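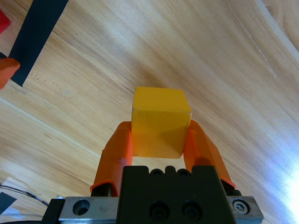
# Small Square Things: The Yellow Page

*Updated 27 July 2020*

Welcome to the yellow page! If you got here from the main gallery you already know the deal: I collect stray cubes. Counting cubes, game pieces, odd blocks that got separated from whatever set they started in. Each color gets its own page, and yellow has been waiting its turn for far too long while I fussed over the blues.

As usual I put the color up top and do my rambling underneath. Scroll as far as you like. There's a bit on the cube, a bit on the table, and then the story of the box it came in, which I've told to enough people at dinner that I may as well write it down.

## Yellow on top, honey down below

Look how bright the top face is, and then how the front slides down into that deep golden amber near the bottom! I love this so much. In a solid, flat sort of yellow you'd lose all of that, but this cube lets a little light in, so it gets richer the farther down you look. The surface is matte, too, so there's no shiny spot in the middle of the top fighting with the color.

The edges are soft. I'm picky about edges (ask anyone who has been to a flea market with me) and a cube with sharp corners always feels a bit unfriendly in the hand. And see the thin pale line running along where the top meets the front? I go back and forth on whether I'd like the cube better without it. Today I like it.

There are a few dark specks on the front face. I've left them be. A friend told me I could probably get them off with a dab of something, and maybe I could, but I've ruined one cube already by being too keen with a cleaning product, and a person ought to learn from that.

## The table

People write to me about the table more than they write about the cubes, so, fine, table talk.

It's wood, light brown, with darker streaks and those creamy bands running on the diagonal. I think warm wood is the kindest thing you can put behind yellow. I tried plain white card for the first few pages of this gallery and everything looked like it was for sale. I tried a gray blanket after that and everything looked like evidence. With the wood, the amber part of the cube picks up the brown, and the bright part pops right off it.

There's a bright white glare down in the corner. The grain there goes nearly white. It's kind of cheerful.

For the two of you who asked what I put on the wood: it's Bjarnason table oil, the 300 ml bottle, rubbed in with an old T-shirt and then rubbed off again with the other half of the same T-shirt. Go thin! The first time I slopped it on like salad dressing and had to eat standing up at the counter until it quit being sticky.

## The box from Mellisby

OK, story time. The yellow cube came out of a cookie tin I bought at the Mellisby swap, which is held in a field outside Rorkville every July and is the best day of my year, birthdays included. It's a 339-mile drive for me one way. I do it with the windows down and a cooler of egg sandwiches on the passenger seat, and by the time I get there both the sandwiches and I are past our best.

The tin was under a table of kitchen stuff. Nothing on top said "cubes," it was all cookie cutters and a tangle of string, but I gave it a shake and I know that sound. Oh, I know that sound. It's lower than dice and duller than marbles. I paid 3 dollars and carried it back to the car like it was full of eggs.

Inside, under the string, there was a whole jumble: a couple of wooden alphabet blocks with the paint mostly chewed off, some green pieces that I'm nearly sure belong to an old board game called Trivonard, a bag of red ones so faded they've gone pink, and the yellow. I tipped the lot out on the back seat and the yellow is the one that rolled off into the seatbelt buckle and had to be fished out with a pen. So we had a moment, that cube and I, before we'd even left the field.

## Is it a Trivonard piece?

I wish I knew! I've gone over this with the folks on the message board and we've landed on "maybe, but probably no." The Trivonard greens I have are sharper at the corners and you can't get any light through them at all. The yellow is softer all over. It could be from a later printing of the game, or it could be from a classroom counting set, or from some kid's building kit that had nothing to do with any of it.

If you own a Trivonard box with the yellow pieces still in it, would you please hold one up to a window and tell me what it does? That's all I need. Does the bottom go golden or does it stay the same all the way down? You'd be settling an argument that's been running since last summer.

## How yellow got so hard

A little color grumbling here, skip it if you're only in it for the tin.

Yellow is the fussiest color in the whole gallery. Red looks red in just about any light. Blue gets a bit moody in the evening but it's still blue. Yellow will be lemon at breakfast, butter at lunch and mustard by the time the dishes are done, and it's the same cube! I've had people write in to say the color on their screen looked orange, and other people say it looked almost green, and I believe all of them.

My own rule is to look at the thing in daylight, decide what I think the color is, and write it down before I do anything else. For this one I wrote "bright yellow, gets amber, like tea with the lemon still in it." I stand by the tea.

I also keep yellow away from the reds in storage now. No rubbing off or anything like that, I just found that after a minute of looking at the reds my eyes were all wrong and every yellow seemed dingy. Have a glass of water and look out the window first. Works for me.

## Where it lives

The cube has a spot in the shallow drawer of my desk, in one of those divided trays meant for fishing tackle. Yellow gets the compartment closest to the front. I used to line the compartments with felt, but felt sheds, and you end up picking fuzz off everything with tape, so now it's just plain paper cut to fit. I swap it out when it starts to look sad.

I've been asked if I ever let people handle the cubes and the answer is yes, of course, all the time. They were made to be picked up! My niece builds towers with the sturdy ones whenever she's over. The yellow doesn't get picked for towers very much as she has decided it's the sun and the sun has to go off to one side by itself. I don't argue with that.

## Wanted, and offered

Still looking for:

- any yellow with that same see-into-it quality, soft edges preferred
- a purple, any purple, I'm begging
- a photo of the inside of a Trivonard lid, where I'm told there's a list of the pieces

Happy to swap away:

- 2 of the pinky reds from the same tin
- the string (there's so much string)

Leave a note in the guestbook if you've got something, or if you only want to talk about yellow. I check it most evenings after supper. Orange is the next page up, and I've already started a fight with myself over where yellow stops and orange begins, so send opinions!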